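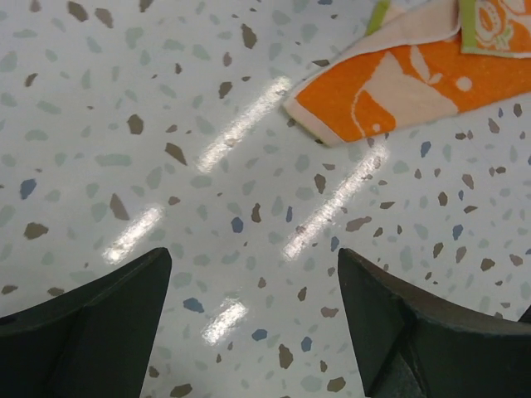 How many examples does a learning system need before it can fold a towel it has not met before?
More than one household can supply, and the variety of towels, floors and lighting counts for as much as the total.

Gathering of examples for the household textiles strand of the Fanard project continued at the Testside building throughout August. The strand is led by Kylie Pryor, with Marcelino Vidal responsible for the daily recording schedule. Its purpose is to provide a shared set of demonstrations, in which a person guides the gripper through a task from start to finish, for use by the project's partners at Werkadton.

Work this summer has moved from the table to the floor. Partners had reported that systems trained on the earlier table recordings performed poorly when a cloth lay at ground level, particularly on hard, shiny surfaces where ceiling lights are reflected. The present round therefore includes speckled and polished flooring, and the overhead lights are left on. Patterned towels are used alongside plain ones, and an orange towel with a pale design and lime-green edging is among those now in use.

Each session consists of 40 demonstrations and is carried out by a single operator. The towel is put down afresh before every attempt, at times flat and at times with a corner turned over, and operators are asked not to tidy it beforehand. An attempt in which the towel slips from the fingers is kept and marked as such. Mr Vidal has asked that operators take a break of 20 minutes at the midpoint of each session, as the quality of guidance was found to fall in the later attempts.

Recordings from the wrist camera are checked for blur and missing sections before they are released. Labels are then added by a second member of staff, who has not taken part in the session – a practice carried over from the Nakamura room, where the table recordings were made. Ms Pryor will present a short account of the labelling rules at the next partners' meeting, and written comments on the draft may be sent to her in advance.

The project would be glad to receive further towels, bath mats and tea cloths of any age. Items should be clean and should measure at least 50 centimetres on the longer side. They may be left at the Testside reception desk until 5 pm – please mark the bag "Fanard textiles". Donated items cannot be returned.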